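Remlow tower site, equipment shelter and compound
Inspection checklist with comments
November 16, 2018
Filled in by: Killian Lebrun

Codes: **OK**, **FIX** (job needs doing), **?** (somebody says it's fine and I couldn't confirm it), **N/A**.

Last visit was in February. I've worked from that sheet, and where my answer differs from the one on it I've said so.

## 1. Access and compound

- [x] Gate lock works, key matches the register. **OK**
- [x] Fence, all sides. **OK**, apart from a washout under the north run that a fox could use. Not a person.
- [ ] RF warning signs readable from the gate. **FIX.** One has faded to a yellow rectangle. The February sheet says "signs good". I'd like to know which signs.
- [ ] Emergency contact number on the gate is current. **FIX.** I rang it. It goes to a voicemail box for Mokitz, who lost the maintenance contract before I started on this route.
- [x] Track passable by ute. **OK** in the dry. I wouldn't try it after a week of rain, whatever the site notes say about "all-weather".

## 2. Tower, from the ground only

I don't climb alone and didn't climb today.

- [x] Anti-climb panel closed and locked. **OK**
- [ ] Guy wire tension. **?** The tag says checked and has initials I can't read. No figure written down. A tag without a figure is a tag saying someone stood near the wire.
- [x] Guy anchors, visible rust. **OK**, surface only.
- [ ] Feeder cable clamps. **FIX.** 2 missing on the lower run, and the cable has started to rub at that point. You can see bright metal through the jacket with binoculars.
- [ ] Obstruction light. **?** The monitoring portal shows it healthy. It also showed it healthy last winter when the lamp was out and a crop-dusting pilot had to phone us. Somebody should come past at night and look.
- [x] Earth straps at the base, all legs. **OK**, tight by hand.

## 3. Shelter, outside

- [x] Door seal. **OK**
- [x] Cable entry boots. **OK.** Resealed at some point with the grey putty, which I don't love, but it's holding.
- [ ] Air conditioner condenser clear. **FIX.** Packed with grass seed. I brushed off what I could reach and the rest needs a wash.
- [ ] Exterior light on sensor. **FIX.** Didn't come on with my hand over the sensor for a full minute.

## 4. Shelter, inside

- [x] Temperature within limits. **OK** on my own thermometer. The wall unit reads 4 degrees lower, so anyone relying on the wall unit is fooling themselves.
- [ ] High temperature alarm reaches the control room. **?** I tripped it. The operator said nothing had come up, then rang back 15 minutes later to say it had. I've asked for the log. Until I see it I'm not marking this OK.
- [x] Smoke detector test button. **OK**
- [ ] Fire extinguisher in date. **FIX.** Service tag has run out. Right type for electrical, and the gauge is in the green.
- [x] First aid kit sealed. **OK**
- [x] No cardboard or packing stored inside. **OK.** Big improvement on February.
- [ ] Eyewash bottle near the batteries. **FIX.** Bracket, no bottle.

## 5. Batteries and backup power

- [x] Terminal covers fitted. **OK**
- [x] Swelling or leaks. **OK**, none found on either string.
- [ ] Backup run time. **?** The drawing claims eight hours. The load has gone up since the Mona link was added, and the drawing wasn't redone. My guess is about 370 minutes on a good day, and it's only a guess until we do a proper discharge test. Please don't quote eight hours to customers.
- [ ] Generator start on mains fail. **FIX.** Started on the second try. The report form only has boxes for "started" and "did not start", so expect to find it under "started" in the system.
- [x] Fuel level and bund. **OK**, bund dry.
- [x] Exhaust clear of the shelter intake. **OK**

## 6. Radio exposure and paperwork

- [x] Personal monitor worn for the whole visit. **OK**, no alarms.
- [ ] Exclusion zone drawing matches antennas fitted. **FIX.** The drawing is missing the Khaemba sector panel altogether. Anyone planning a climb from that drawing would be working in front of a live antenna they'd never been told about. Most urgent thing on the sheet, and no climbs should be booked until it's redrawn.
- [x] Site logbook present. **OK**
- [ ] Logbook entries match work orders. **?** Job 111 is closed in the system as "clamps replaced". See section 2. It isn't in the logbook at all.

## Comments

I've been told twice that remote monitoring means we can stretch these visits out to once a year. Going by today, the portal would have caught none of the FIX items above, and I'd want to see the alarm log before I trusted it with the rest.

Order of work, if anyone's asking: exclusion drawing, cable clamps, generator start, gate phone number, eyewash. The grass seed can wait for whoever comes next, provided they bring a hose and enough water, as the tank tap is seized.
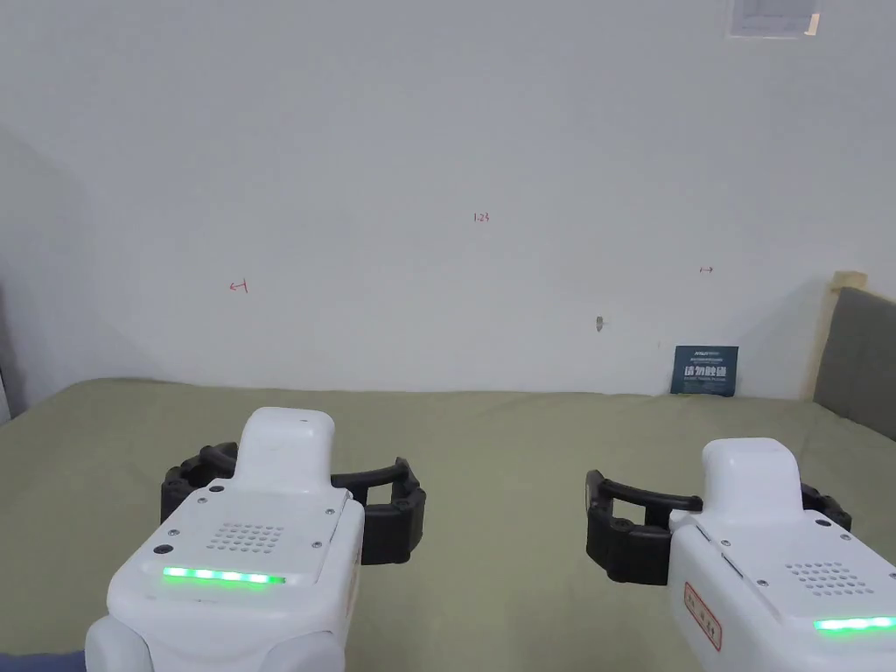 The extinguisher swap can go on the same trip as the clamps. I'll need a second person for the climb, and a copy of the new drawing in my hand before we leave the depot.

K. Lebrun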